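Kategorie: Lehrbücher > Arbeit und Technik > Leseprobe

Wir verwenden Cookies, um die Nutzung unserer Seiten auszuwerten. Einstellungen ändern | Alle akzeptieren

Kapitel 6
Automatisierung in der Spülküche: Aufgabenteilung und Qualifikation

Die Spülküche gehört zu den Arbeitsbereichen der Gemeinschaftsverpflegung, die lange als kaum automatisierbar galten. Das Spülgut ist uneinheitlich, Speisereste verändern Gewicht und Kontur, und die Ablageposition wechselt mit jedem Teller. Klassische Handhabungsgeräte mit fest programmierten Greifpunkten scheitern an dieser Varianz.

Der Betrieb Barnham, der in diesem Kapitel als Fallbeispiel dient, gibt in der Mittagsschicht 2.653 Essen aus. Im Juni wurde dort das System Wundo eingeführt, das Teller aus dem Becken aufnimmt und in Körbe einsetzt. Von den 15 Beschäftigten der Spülküche wechselten vier in die Bereiche Vorsortierung und Störungsbehebung. Entlassungen gab es keine, die Eingruppierung blieb jedoch zunächst unverändert. Ratih Lumbantobing und Reiko Arai werteten nahezu 144 Schichtprotokolle aus und stellten eine Verschiebung der Belastung fest: Das Heben nahm ab, die Überwachungstätigkeit nahm zu, und Pausen richteten sich häufiger nach dem Takt der Anlage.

Abschnitt 6.1 behandelt die Zerlegung der Tätigkeit in Teilaufgaben, Abschnitt 6.2 die Mitbestimmung bei der Einführung. In Abschnitt 6.3 wird die Erprobung in der Simulation erläutert. Ausgangspunkt ist dort ein einfacher Zustand: ein einzelner runder Teller auf dem Beckenboden, in der Mitte ein kleiner dunkelroter Speiserest, mit Abstand zu allen vier Beckenwänden.

Abb. 6.1: Simulierte Spülstelle mit Einzelteller
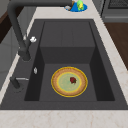

Seite 147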